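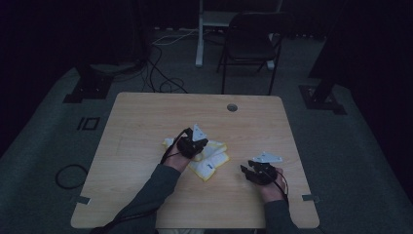

The long life of the household cloth

January 2019

Every kitchen has a drawer, a bucket or a bag on a hook where the cloths live. Few people could say how many they own or when they bought them. Cloths come into a house as tea towels, vests and pillowcases, and they leave it years later as something used to wipe down a bicycle.

In the town of Tellgate, cloth was once the main business. The weaving sheds along the canal made plain cotton for sheets and towels, and the offcuts were sold by weight from a door at the back. Older residents still call any cleaning rag a "back-door". Two of the sheds are now flats. The third is let to Biltance, a small firm that sorts used textiles and sells them on as wiping cloths to garages, printers and boatyards.

The work is simple to describe and slow to learn. Bales arrive from hotels, laundries and charity shops. Buttons, zips and thick seams are cut away. Cotton goes one way and anything with a lot of polyester goes another, as it smears oil and leaves water where it was. Sorters tell the two apart by feel, and a new starter needs most of a winter before they can do it at a useful speed. The finished cloths are packed by weight and by colour. White costs most. Printers want it, and so do French polishers, who worry that dye will come off on the job.

Biltance handled 3,000 bales last year. The busiest month was December, when hotels clear out their linen cupboards ahead of the new stock. Old towelling is the most sought after. It has been boiled so many times that it no longer sheds lint, and it soaks up far more than it did when it was new.

New cloth is in fact rather poor at drying things. Cotton leaves the mill with a finish on it that helps it through the machines and makes it look smart on a shelf. Until that has been washed out, a tea towel will push water round a plate. Three hot washes is the usual advice, with no fabric softener. Softener coats the fibres and undoes the good of the wash, and it is the commonest reason for a towel that won't dry anything.

Linen behaves differently. It is stiff and slippery for the first year and then improves for the next twenty. The Åberg mill, which has made linen glass cloths since before the railway came, still weaves them with a coloured stripe down each side. The stripes began as a way of telling cloths apart in large houses, with one colour for glass, another for china and another for the kitchen table. The mill gets letters from people who have inherited a set and want to know which is which. It sends back a printed card.

Cheaper cloths have taken over most of the market. The microfibre square, sold in packs at the supermarket, picks up dust and grease very well and needs little or no cleaning product. It also sheds tiny plastic fibres in the wash, and it can't be put on the compost heap when it is finished. Some households have gone back to cotton for that reason. Others have bought a mesh bag to wash their microfibre in, and carry on as before.

Looking after cloths takes little effort. They should be hung up to dry between uses, opened out flat over a rail. A damp cloth left in a heap starts to smell within a day, and no amount of wiping with it will leave a surface clean. Dishcloths want changing daily. Floor cloths should be washed on their own. Anything that has been used with linseed oil must be laid out flat to dry outdoors, or kept under water in a lidded tin, as oily rags in a pile can heat up and catch fire.

Mending is less common than it was, though a worn tea towel is easily saved. The middle goes first. Cut it down the centre, join the two outer edges and hem the new sides, and it will last several more years. Bed sheets used to be treated the same way. The Skernent museum has a sheet with 123 separate repairs, kept flat in a drawer and shown on request. Very little of the original cloth is left, and the darning cotton changes shade from one end to the other.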